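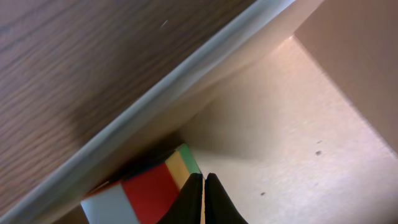
**Which gripper are we keeping for the shelf work?** The Nastetti two-finger, at least until the end of June. The Novness goes back in its case for now, though it may return for the heavier parts.

Tatsuya Kobori ran both on the same arm with the same Kudo controller, so the only things that changed were the gripper and its mounting plate. Each one had 40 tries at picking a puzzle cube from close under an overhanging edge, with the wrist camera on throughout. The Nastetti managed 89 per cent of its picks once the approach speed had been brought down. The Novness grips harder but its housing is wider, and it kept touching the edge before the fingers got to the cube. We stopped its run early on Friday and started again with a lower approach, which helped a little.

The wrist camera matters more than we expected. With black fingers and a dark shadow under the edge, the software loses the fingertips at times. Pale tape on the tips is the next thing to try. Tatsuya would also like the camera moved further back, but the bracket we have won't allow it and a new one has to come from Gruvham.

Still to do: the long run of 1000 picks on the Nastetti, with the finger pads checked for wear at the halfway point. If you need the arm before then, put your name on the sheet by the controller. Please leave the speed setting as you find it.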